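The Night Before Fast UMI

Hannelore Gruber had wanted to put up a stall ever since she was eight, and now here she was, in the back hall at Nundbridge, with an armful of black cloth and the whole evening in front of her. She was so happy she sang.

"You'll wake Zusent," said Yen, who was cutting out letters on the floor.

"Zusent is four miles off!"

"Even so."

The cloth went up beautifully (well, it went up). It sagged, they tugged it, it sagged somewhere else, and Hannelore thought it looked all the better for it, like the curtain in a proper theatre just before the band starts. She loved the small clips. She loved the smell of new paper. Most of all she loved the big fat letters, which Yen had drawn as round as loaves, blue and pink and yellow, and she held each one up to her face before she let it go on the wall.

"Is the gap all right?" Yen asked. "Before the I?"

"The gap is lovely. It gives the I some room to show off."

They had drawn the little word last, when the good scissors had gone blunt, and it climbed over the top of the others in a lopsided curve, as if it had been running and couldn't stop. Hannelore clapped. She fetched the blue towel from her bag, folded it the way her aunt used to fold them for guests, and laid it at the back of the round table. Then she stood her water next to nothing in particular and walked all the way to the door.

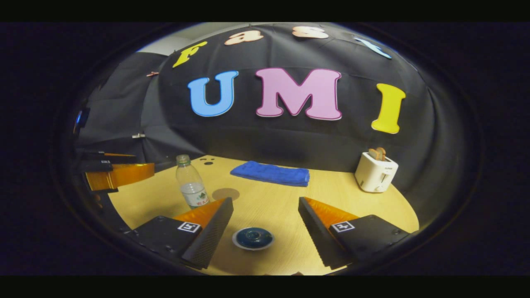
What was the towel for? It was for wiping the table in the morning, before the first people came in from the Fidell bus.

"They'll come, won't they?" said Hannelore.

"They've printed 500 leaflets."

"Then 200 will come, and I'll talk to every one of them!"

Yen put the scraps of yellow paper in her pocket and went to look for the light switch, and Hannelore stayed by the door a little longer, still humming.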